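How I Set Up a Stock Watchlist I Can Get Through Before Coffee

Updated 2026-06-16

I've had a watchlist of one kind or another for years, and for most of that time it was a junk drawer. Every ticker I heard on a podcast went in and nothing ever came out. By February of this year mine had 200 names on it, and I was scrolling through them at night without taking in a single price. So I tore it down and started over, and a couple of readers asked me to write up the steps. This is the version I use now!

You don't need anything fancy. I keep mine in Grokero, which lets me add my own columns and set alerts, but a plain spreadsheet will get you most of the way there. The only things you need are a place to type notes and some kind of price alert from your broker.

Step 1: Dump the whole list somewhere safe

Export everything you have now and save it with today's date in the file name. You're going to cut a lot, and cutting is easier when you know the old list still exists (I've gone back to mine exactly once, to look up a ticker I'd forgotten how to spell). Then open a new, empty list. Don't copy the old one over and start deleting, I tried that first and kept talking myself into leaving things in.

Step 2: Split it into two lists

One list is for what you own. The other is for what you're stalking. They need different alerts and you look at them in different moods, so mixing them up makes both of them worse. With something I own, I want to know when it breaks down. With something I'm stalking, I want to know when it gets to the price where I said I'd be interested.

I call mine Own and Want. Very creative, I know.

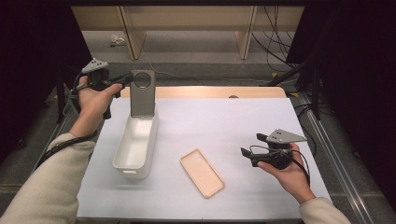

One phone case in the bin, one on the table.

Step 3: Make every name earn its spot

For each ticker you want to add to Want, type one sentence saying why. It has to be a sentence about the chart or the business. "Heard it was good" doesn't count. When I did this with my old list I got down to 78 names in one evening, and that was before I'd been strict about anything. Most of them I simply couldn't remember adding.

To show you what I mean, here are two of my notes, copied as they are:

Fernon – flat base since winter, volume drying up, want a close over the top of the range.

Irna – pulled back to the 200-day average, held it twice, would buy a third hold with a tight stop.

That's all you need. If a note takes a whole paragraph, I usually find I'm arguing with myself, and the name goes in a "maybe" tab where I can ignore it for a while.

Step 4: Write down the trigger before you set the alert

This is the step I skipped for the longest time. I'd set an alert at some round number, it would go off in the middle of lunch, and I'd stare at my phone trying to work out what I had wanted to do about it. Now I have three columns next to every name: the trigger price, what I'd do if it gets there, and where I'd be wrong.

The "where I'd be wrong" column matters most to me. If I can't fill it in, I don't set the alert at all.

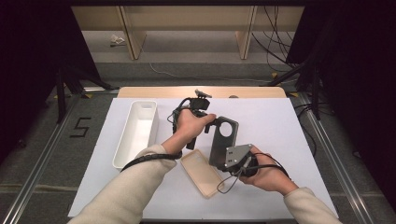 For the size, I work backward from that last column. Say the most I'm willing to lose on one idea is $200. If my entry and my "wrong" price are $2 apart, that's 100 shares, and I write 100 in the row so I don't have to do math when the stock is moving. If 100 shares costs more than I want to put into one company, I buy fewer and live with the smaller position. Stocks can gap right past your stop overnight, so treat the number as a plan and leave yourself some slack.

Step 5: Set fewer alerts than you want to

I allow myself one alert per name on the Want list and two per name on the Own list (one above, one below). More than that and I start swiping them away without reading. I turned off all the percent-move alerts too. A stock being up a bunch on the day tells me it's already gone, and then I just feel bad and chase it.

If your app lets you add a message to the alert, paste your trigger note in there. It's so nice to get a buzz that says "Kaneko over the range, half size, wrong under the 50-day" instead of just a ticker and a number. I did that for Kaneko this spring and had my order in before I'd had time to get nervous – the trade itself ended up pretty boring, a small gain, but I'd followed my own instructions for once.
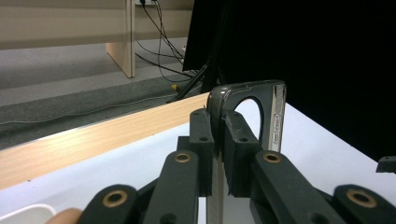
Close-up of the gripper pads holding a dark gray piece upright.

Step 6: The nightly pass

I go through the list after the close, once, and I try to keep it short. Own first, always. I look at the daily chart, check whether anything is near its lower alert, and move on. Then Want. If a name has drifted so far from its trigger that the note no longer makes sense, I either rewrite the note right there or delete the row.

Sort by distance to trigger if your software can do it. In a spreadsheet, it's just the current price minus the trigger, divided by the trigger, and then sort on that column ignoring the plus or minus. The ones at the top are the only ones I really study.

Step 7: Clean house on the weekend

Once a week I read every note on the Want list from top to bottom. Anything I haven't thought about since the last cleaning gets a question mark, and a second question mark means it's out. My first list like this ran to 2000 rows in the history tab before I learned to archive it, so do yourself a favor and start a new tab each quarter.

None of this is advice on what to buy, by the way, and I've been wrong on plenty of names with beautiful notes. If your broker's app has a better way of sorting by distance than my spreadsheet formula, leave a comment, I'd love to steal it!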